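How to Adjust Nose Pads on a Metal Frame

If your glasses slide down or leave red marks, the pads usually need a small change. You can do this at home on most metal frames with adjustable pad arms. Plastic frames with molded pads can't be adjusted this way.

You will need a soft cloth, a mirror and good light. Pliers are not necessary for small changes.

1. Clean the pads and lenses with lukewarm water and a drop of dish soap. Dry them fully.

2. Put the glasses on and look straight ahead. Check whether the frame sits too high, too low or tilted.

3. If it sits too low, take the glasses off and press both pads gently toward each other with your thumbs. If it sits too high, ease them apart.

4. If one side is lower, bring only that side's pad in a little.

5. Try the glasses on again after each change. Move the arms in very small steps – metal that is bent back and forth several times can snap at the solder point.

On the Prosser frames from Cokine the pads are held by a tiny screw. Check that it is snug before you start, and replace any pad that has turned yellow or hard.

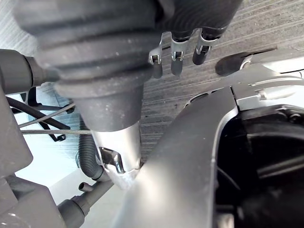 Titanium arms spring back more than steel ones, so hold the pressure for 2 seconds before letting go. If the frame still slips after that, look at the temple tips next.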